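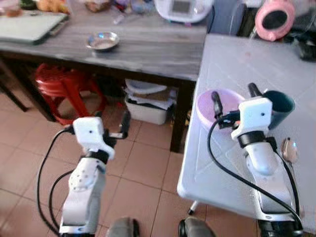 PLINDVILLE, April

Section 6: Setting up your ward for a straw poll

Welcome to the fun part! A straw poll is the quickest way to find out which hopefuls your members like before the real selection begins, and with the Alcaraz polling pack a single ward can be ready in one evening. The steps are the same for a small branch like Naddale or a big one like Sonthorpe.

1. Open the organiser page and choose New poll. Give it a plain title that members will recognise (ward name and month works well).

2. Load your member list. One poll can hold up to 2000 names, so most wards will never need to split theirs.

3. Add the hopefuls. Type each name just as it should appear on the slip, then tick Shuffle order so that every slip lists them differently.

Note: Shuffle order can't be changed once slips have been printed.

4. Print the slips. A full box holds 600, and spare boxes can be picked up from the Plindville office.

5. Set your opening and closing times. Sonthorpe opened at 62 minutes past nothing in particular last spring (someone had typed minutes into the hours box!), so do read the times back before you press Save.

6. Press Test run and cast a few pretend votes. It's a lovely moment when the first bars pop up on the results page!

Caution: Clear the test votes before you open the doors. They will be added to the real count if you leave them in.

Caution: A straw poll does not bind anyone. Keep the words "for guidance only" on every slip and on any results you put up in public.

If a member's name is missing on the night, hand them a blue query slip and carry on with the queue. Query slips are checked against the list after closing time, and Section 7 takes you through that.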